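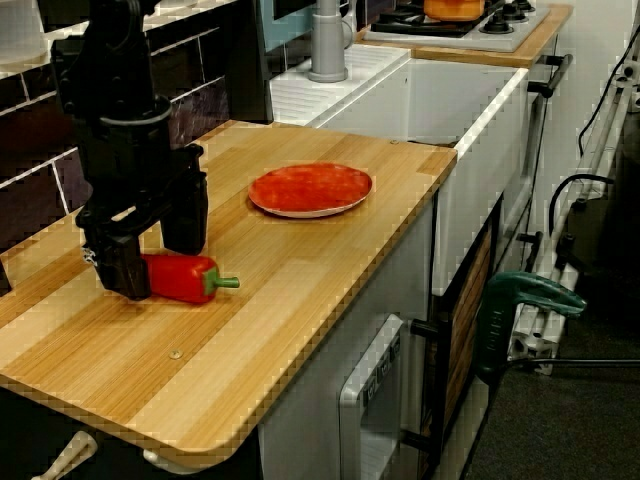 ¿Se puede quitar el pegamento de una encimera de madera de juguete sin estropearla?
Con paciencia, un paño apenas humedecido en agua templada y unas gotas de jabón neutro suele bastar; si el resto sigue duro, se ablanda con aceite de cocina y se retira con una tarjeta de plástico.

Ticket: cocinita, encimera que baila y tornillo que no aprieta
Abierto por: Iqra Lodhi
Estado: abierto otra vez (perdón)

¡Hola de nuevo! Os cuento cómo va la cocinita Kindalora, que ya casi la tengo. Las pegatinas del precio salieron con lo del aceite, pero la encimera, la clara de rayas tipo bambú, se me mueve por el lado que toca con el fregadero. Si apoyo un plato no pasa nada, pero si mi hija se pone a "cortar" verdura encima hace clac, clac, clac todo el rato.

Lo que he probado:

Apretar el tornillo de delante a la derecha. Ese va perfecto, queda a ras.

Apretar el de atrás. Gira y gira sin agarrar, creo que el agujero se ha dado de sí (culpa mía, usé el atornillador eléctrico la primera vez, ya sé que el manual dice que no).

Palillo con cola blanca dentro del agujero, 30 minutos de secado. Aguantó hasta la merienda.

Actualización, 18:20
Me contestan de Usuga, que es donde la compré, que el tornillo de recambio es la pieza 47 y que lo mandan suelto. Vale, pero el problema es el agujero, ¿no? Pregunto también si la encimera se vende aparte, porque el mueble blanco de debajo está estupendo y me daría rabia desmontarlo todo por una tabla.

Actualización, 21:05
He repetido lo del palillo, esta vez con 3 palillos bien apretados, cortados a ras, y la cola la dejo toda la noche. También he lijado un poquito el canto de delante con lija de 400, que tenía una astilla chiquitita cerca de la esquina redondeada. ¡Suavísimo!

Mañana pongo el tornillo a mano y os digo. De paso, ¿sabéis si el pimiento rojo de plástico se puede meter en el lavavajillas? Es de otro juego, de Skallow, y no trae ninguna indicación.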